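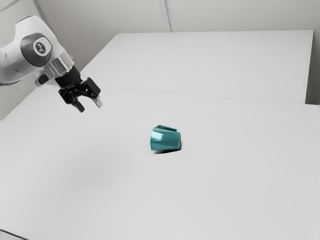 Simulated arm, gripper open, with the mug on its side. One of the starting poses from the tipped-mug set.

I've spent most of this summer thinking about mugs that have fallen over, and I'd like to make a case for them.

If you read a lot of grasping papers (I do, sorry, it's the job) you'll notice that the mug is nearly always standing up. It stands there with its handle out to one side, like it's waiting for its school picture. The arm comes down, the fingers close on the rim, up it goes, and somebody writes a big percentage in a table. Fine! I've written those tables too. But go look at any kitchen with kids in it and tell me how many of the mugs are posing.

So when we were setting up the Ernel runs back in June, I pushed hard for starting every trial with the mug tipped over. Ernel is our little training recipe: it learns entirely in simulation and picks its own grasp, no hand-written rules about rims or handles. We had 22 starting poses, all on their sides, handle pointing every which way. And the scores dropped like a rock. The policy that looked so good on upright mugs kept going for a rim at the height where a rim used to be, which tells you pretty clearly what it had learned. It had learned a height. It hadn't learned much about mugs.

I think that result is worth more than the nice one. I had this argument with two people at Maltemari, who use a version of our setup, and their view was that a tipped mug is an "edge case" and you add those at the end, once the basics work. I get it, there are deadlines. But I don't think lying down is an edge case for a thing that's round and gets bumped all day. If your basics only cover one way up, I'd call that half a skill and keep training.

The other gripe I hear is about the looks. Our mug is made of big flat facets, the table is plain, and people say, well, that's not a real mug, so who cares what the arm does with it? I'm pretty relaxed on this one. We tried a smoother mesh from the Flultano set, took some 5 extra days of fiddling, and the failures came out in the same places. The pose was what hurt us. I'm sure surface detail matters once you get to real cups with real coffee film on them, and I'd never claim a sim number carries straight over to hardware. We haven't done that part yet, so please don't quote me as if we had.

What I'd love is for papers to report two numbers, upright and tipped, side by side, with the starting poses published so the rest of us can rerun them. The Karppinen benchmark already lets you set the object's starting angle, it's one line in the config, and hardly anyone touches it. I didn't either until this year. Ours will be up with the code as soon as I clean out the embarrassing comments, and if your method handles the tipped ones better than Ernel does, write me, I want to see the rollouts.

Posted Aug 5, 2023

Contact | © 2023 All rights reserved | Back to top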